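Cluvelton to change trash and recycling pickup from May

02/01/2025

Households in Cluvelton will move to a new trash and recycling schedule in May after the town council approved a contract with Vakex, the hauling company that already serves neighboring Dotitz.

Under the new schedule, trash will still be picked up every week. Recycling, now collected weekly in open bins, will go to every other week in a lidded cart. Food scraps will have their own collection for the first time, starting with 1,000 homes on the east side of town.

The council voted on the contract after a public meeting that ran past its scheduled end. It replaces an agreement with a smaller hauler that has been extended twice and runs out at the end of April.

Ita Lenihan, who heads the town's public works department, told the meeting that the old arrangement had become hard to manage. Trucks were breaking down on the hill streets, she said, and crews were being sent back out in the evening to finish routes that should have been done by noon.

"We logged 193 missed pickup calls last year," Lenihan said. "Some of those were people who put the bin out late, and we know that. But a lot of them were whole blocks."

The new contract sets a deadline for fixing a missed pickup. If a resident reports it before 5 p.m., Vakex has to come back by the end of the next working day or the town can hold back part of its payment. The previous contract had no such rule.

The quarterly fee for a single-family home will go up by $4. Residents who already get the senior discount will keep it and do not need to reapply. Apartment buildings with shared dumpsters are billed separately, and owners will get a letter with their new rate in the spring.

Most of the questions from the public were about the carts. The standard recycling cart holds 60 gallons, and several residents of the row houses on and around Ní Bhriain Street said they have nowhere to put one. The houses open straight onto the sidewalk and many have no side access to the back yard.

Lenihan said a smaller cart will be offered at the same price. Residents can ask for one on the form that will be mailed with the next utility bill, or by calling public works. Anyone who does not return the form will get the standard size, and it can be swapped later at no charge during the first three months.

One speaker asked whether two households could share a cart. Lenihan said the billing system does not allow for it at the moment but that she would look into it.

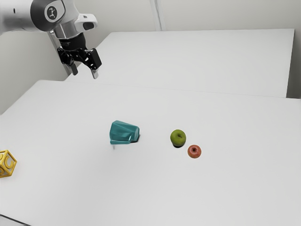

Glass was the other main topic. Vakex does not take glass in its mixed recycling carts, so bottles and jars will have to go to drop-off containers. The town plans to put these at the library parking lot, the fire station on Mill Road and the entrance to the county fairgrounds. A fourth site near the Ní Bhriain Street playground was dropped after neighbors complained about noise.

Attila Gál, who runs a small restaurant near the library, said the drop-off system would be a burden for businesses that go through a lot of bottles. He asked the council to consider a paid glass pickup for restaurants and bars.

"I don't mind paying for it," Gál said. "What I can't do is send somebody across the parking lot with a hand cart three times a night in January."

Council members said they were open to the idea. Public works has been asked to get a price from Vakex and report back before the contract starts. Gál said after the meeting that he had spoken with four other owners who would be interested, depending on the cost.

The food scraps collection will run for one year as a trial. Homes on the east side will get a small kitchen pail and a larger outdoor bin with a locking lid. Fruit and vegetable scraps, bread, coffee grounds, eggshells, meat and bones can all go in. Plastic bags cannot, including the ones sold as compostable, but paper bags and newspaper are fine. Yard waste will stay separate and will be picked up from spring through fall as it is now.

The scraps will be trucked to a composting site outside Dotitz. Residents in the trial area will be able to collect up to two free bags of finished compost per household once the site has a supply ready, which is expected to be the following spring. Homes outside the trial area can still bring scraps to the transfer station on the days it is open to the public.

Dotitz made a similar change to its pickup two years ago. Town officials there told the Cluvelton council that the first few weeks brought a large number of calls, mostly from people who had put out the wrong cart, and that the calls dropped off by the end of the summer. Dotitz now sends a text message the evening before each pickup, and Cluvelton plans to do the same. Sign-up will open in April.

Pickup days will change for some streets. Under the draft route map, 43 streets move to a different day, most of them north of the railroad line. The map is on display in the lobby of the town hall and at the library. Comments on it can be left at either place or sent to public works by mail until the end of the month. Lenihan said small changes are still possible, mainly on dead-end streets where the larger trucks may have trouble turning.

Streets with overnight parking limits will have those limits adjusted to match the new days. New signs will go up shortly before the schedule starts, and police will give warnings instead of tickets for the first four weeks.

Old recycling bins do not have to be returned. Residents who want to get rid of them can leave them at the curb, empty and upside down, on the last pickup day under the current schedule – anything left in the bins will not be taken. The bins will be sent for recycling. The school district has asked to keep a number of them for storing gym equipment.

Bulky items such as mattresses and couches will be collected twice a year by appointment, the same as now, but the appointment line will be run by Vakex. Refrigerators and air conditioners still need a sticker from town hall before they can be picked up. Paint, motor oil and batteries are not covered by the contract and should be taken to the county's hazardous waste day in the fall.

Carts will be delivered over a period of two weeks in late April. They will be left at the curb with a printed calendar and a list of what goes in each one. The calendar will also be available in large print at the public works counter. Residents are asked not to use the new carts before their first scheduled pickup, as the current hauler's trucks cannot lift them.

The public works office is on the ground floor of town hall and is open on weekdays from 8 a.m. to 4:30 p.m.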